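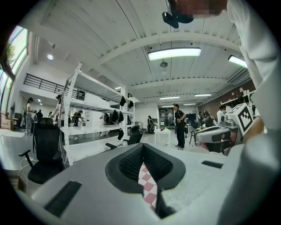

The upstairs stockroom at Clisten is the part of the building its manager most wants to show off, and she is halfway up to it before I have got my coat undone. "You have to see it in daylight," she calls back. "It's a completely different room in the morning!"

She has run the bag hire side of the business for six years, sending out rucksacks, shoulder bags and camera bags to schools and walking clubs. Until April all of it lived in plastic crates. There were 252 of them and the labels had mostly come off.

"I used to tip out a whole crate to find one strap," she says. "Then I'd put everything back in the wrong crate. I did that for years, can you believe it?"

The change was hanging things up. Black bags now go on the white metal shelving from Stokeck, hung from the tiers so the staff can get a hand round them, and anything with a broken zip goes straight downstairs for mending. She is very keen on the shelving. "It's so plain! You see a black bag against white and you know what you've got. And they keep their shape, they don't get that squashed look."

Cardboard boxes still turn up, mostly deliveries from Ersoy, and she admits they sit on the floor longer than they should. Last year 3,130 bags went out on hire and 335 of them came back needing some sort of repair, usually a buckle.

I ask what she would do with more money. More hooks, she says at once, and a proper bench by the window, where the light comes in past the trees. "I'd do all my checking there. You can spot a split seam a mile off in that light."

Her next job is the small pouches, 1,107 of them, which are still in crates. She has bought a roll of Kokico tags and means to start on the blue ones.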